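**Sternora opens its shoebox swap shelf in Grekley, July 2021**

GREKLEY - Hi, I'm Thirumalai Pisharody, and I run Sternora, the little home-sorting shop on Hopkin Street. I'm supposed to write this like a proper press release, but I talk for a living and it's going to come out the way I talk, so bear with me!

The news first. We're opening a swap shelf for empty shoeboxes, right by our front window, and it's free. You bring in the boxes you don't want, you take home the ones you do. You don't have to buy anything, and you don't have to be a customer.

I've been telling people to keep their shoeboxes for 11 years. They're the best storage container you'll ever get handed for nothing. They're a good size for one shelf, they stack, they have a lid, and kids can carry them. The trouble is that most of us end up with either two boxes or a closet full of them, and it's never the number we need. One of our regulars needed five the same size for her son's train track and had been hunting for weeks (she ended up with four and a cookie tin). So the shelf is really for her, and for the man who came in the very next morning asking if I knew anybody who wanted 22 of them.

We did a trial run with the families in my Trosura class, which is the tidying course I teach in our back room, and we collected 148 boxes. I thought we'd get maybe a bagful! They were stacked up past the light switch, and my back room smelled like new sneakers.

A few things about how the shelf works:

- Boxes need a lid that fits. If the lid's a bit loose, put a rubber band around it and bring it anyway.
- Dented corners are fine. Damp or moldy is not, sorry.
- Please take the tissue paper and the little packets out first.
- Any brand, any color. Kids' sizes go fastest, and boot boxes are like gold.
- Take what you'll use this month. You can always come back.

I also want to say something about emptying them, which is the part everybody puts off. When I do a closet with somebody, we don't start with the closet. We start on the floor, with a waste basket right next to us, and a fresh bag already in it. Every box gets opened. You'd be amazed how many "empty" ones have stuffing paper, old receipts and one lonely shoelace in them. The paper comes out and goes in a pile, the lid goes back on, and you press it down with both hands, one on each side, so you can tell right away if the box has gone soft. If the corners hold, it's a keeper. If it folds up on you, flatten it the rest of the way and put it out with the cardboard.

Do the pile of paper last, all in one go. I used to get up for every single scrap and it took me twice as long - my knees have opinions about that now.

What do you put in them once they're empty? Well, I have a whole talk on this! Phone chargers, for sure. Winter gloves. Birthday candles and the half-used wrapping ribbon. Photos, if you haven't got around to an album (I haven't). I write what's inside on the short end in thick marker, never on the lid, so I can read it when it's stacked under something else. And if the box is a pretty one, turn the nice side out and write on a strip of masking tape instead.

We're putting a marker and a roll of tape on the shelf for anybody to use. Please leave the marker! We've lost two already, and the shelf isn't even open.

The shelf will be there whenever the shop is. If you've got a really big load, come around to the side door and ring the bell so you're not wrestling them past the front display. Schools and day cares can ask us to put a batch aside, just tell us what size and how many and give us a little time to gather them up.

If you're from a newspaper or a local page and you'd like to come take a look, please do. I'll make tea, and you can ask me anything about shoeboxes, drawers, linen closets, whatever you like. Ask for Thirumalai at the counter at Sternora, Hopkin Street, Grekley. And if you've got boxes at home, bring them along when you come.
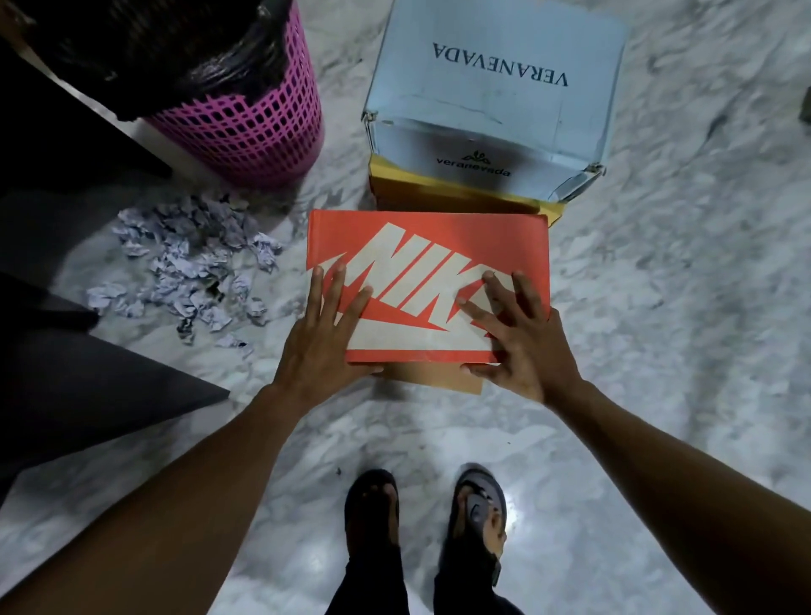
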